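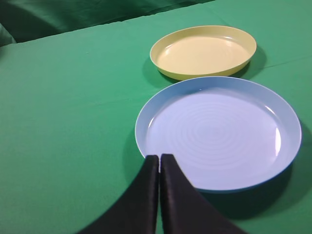

Yaw Sulemana thought the kink before Turn 9 was flat, and wanted it known that he had always thought so. Anyone who lifted there had no business in a club race, and Ornella could have that in writing if she liked.

Ornella Benedetti, who had lifted there for eleven straight laps, said she didn't need it in writing.

Home Stories Archive Submit Subscribe

4 min read

They were sitting on the pit wall at Trallodau, a road course that had been an airfield, then a pig farm, and then an airfield again for one optimistic June. The Rindinex Sprint was 2 hours away. Ornella's car, a Vieira with a replacement hood in a different red, was ticking as it cooled.

"Flat in what?" she asked.

"In anything."

"You drove it in a Pidano. A Pidano is flat everywhere. It's flat in the parking lot."

Yaw gave this the silence he gave to facts. His Pidano had made 100 horsepower on a good day, and he had sold it to a dentist before many of those came along. Since then he had been her crew chief, a job he did mostly with his arms folded.

She went to the grid in fourteenth. The driver in thirteenth waved at her, and she waved back, and then she spent the formation lap wondering whether he had been pointing at something on her car.

The start was the usual business of forty people remembering their insurance. By the third lap she was eleventh. By the sixth she was ninth, two cars having gone off together at the hairpin and stopped nose to nose in the gravel, like men discussing a fence.

"Flat," said Yaw on the radio, every time she came up to the kink.

She lifted, every time. It was a small lift. She thought of it as a courtesy.

On the last lap the eighth-place car was some 400 feet ahead and slowing, with smoke coming out of the back. She did the arithmetic. If she lifted, she would get him on the line, maybe. If she didn't, she would have him by Turn 9, and Yaw would be right, and he would be right at dinner, and on the drive home, and at Christmas.

"Flat," said the radio.

Ornella turned the radio off. Then she lifted, got the kink exactly as she liked it, and crossed the line ninth by the width of a headlight.

He was waiting in the paddock with his arms folded.

"You lost the radio," he said.

"I did."

"But you kept your foot in."

She took her gloves off one finger at a time. Over by the fuel tent, the smoking car was being pushed backward by its owner and a boy eating a sandwich.

"Loose wire, probably," she said, and went to find out if there were any more sandwiches.

Contact the editors | © 2026 All stories remain the property of their authors | Back to top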